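Stemdale Support > Tickets > Mods and Workshop content
Ticket 1802: Feltside track pack downloads but does not appear in track list
Status: Solved
Opened by: Radwa Abou Zeid
Product: Vurnano (PC)
Priority: Normal

Original report

I subscribed to the Feltside pack on the Workshop last night. The download finished and the game shows it under Installed Content, but none of the tracks can be picked in single player or when I set up a server. Other Workshop tracks work as before. I have restarted the game and the PC.

Game build is 202. The pack page says it needs the Shehu surface files as well, and I am subscribed to those. No error on screen. The track list loads, it is just shorter than it should be.

I have a league race on the Feltside short course in January and would like to get it working before then. 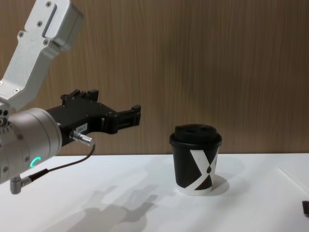 Things I have already tried:

1. Unsubscribed and subscribed again. Same result.
2. Verified the game files. One file was fetched again, no change.
3. Moved my player profile out of the folder and let the game make a new one. No change, so I put the old one back.
4. Turned off every other mod. No change.

Reply from support, 10:15

Hello Radwa,

Thank you for the list, it saves us some time. Please send the content log. With the game closed, go to the Vurnano folder in your Documents, open Logs and attach content.txt. Start the game once and go as far as the track list before you copy it, so that the log covers a fresh start.

Please also tell us which drive the game is installed on, and whether the Workshop folder is on the same one.

Reply from Radwa Abou Zeid, 11:40

Log attached. The game is on D. I moved the whole library there from C in the autumn when C was nearly full. I used the move option in the client and did not copy anything by hand. As far as I know the Workshop folder went with it.

The lines that mention the pack are these:

content: found package feltside_main
content: feltside_main requires shehu_surfaces
content: shehu_surfaces found, version mismatch
content: feltside_main skipped

I looked at the Shehu page and it says the item was updated recently. My copy should be the new one.
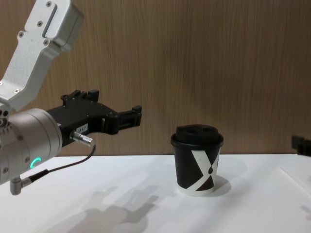
Reply from support, 14:05

The log shows the cause. The game is reading an old copy of the Shehu surface files and skipping any pack that asks for the newer version. Your other tracks do not use those files, so they are not affected.

When a library is moved, the client moves the Workshop items, but the game keeps its own unpacked copies in a separate folder called Packages. If that folder is marked read-only after the move, new versions are downloaded and then never unpacked. Verifying the game files does not check Packages, and neither does subscribing again.

Please do the following in order:

1. Close the game and the client.
2. Open the Packages folder inside the Vurnano install on D.
3. Right-click it, choose Properties and clear the Read-only box. Apply this to all subfolders.
4. Delete the shehu_surfaces folder. Leave the others alone.
5. Start the client and let any pending downloads finish.
6. Start the game and wait on the main menu for 30 seconds before opening the track list. Unpacking runs in the background and there is no progress bar on build 202.
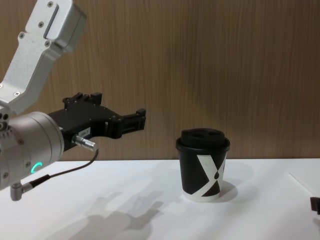 Reply from Radwa Abou Zeid, 17:20

Steps 1 to 5 went through. The Read-only box was ticked, as you said. After step 6 the short course and the club course are in the list and both load.

The full circuit is still missing. The log now says:

content: feltside_full needs 800 MB free in cache, skipped

I have plenty of room on D. Is the cache somewhere else?

Reply from support, 17:50

Yes, the cache stays on C after a library move unless it is changed by hand. In the game go to Options, then Storage, and set Cache location to a folder on D. Use an empty folder – the game clears whatever folder it is given. Restart afterwards. The first load of the full circuit will be slow while the cache is rebuilt.

Reply from Radwa Abou Zeid, 19:10

Changed it to a new folder on D and restarted. All the Feltside layouts are listed now and I have driven a few laps of the full circuit without trouble. Server setup shows them too.

One small thing: the preview picture for the club course is blank. It does not bother me, but you may want to know.

Reply from support, 19:30

Thank you for confirming. The blank preview comes from the pack itself, so please report it in the comments on the Feltside Workshop page, where the author will see it. We have asked for the read-only check to be added to the verify tool.

Ticket marked as solved. Replying to this ticket will open it again.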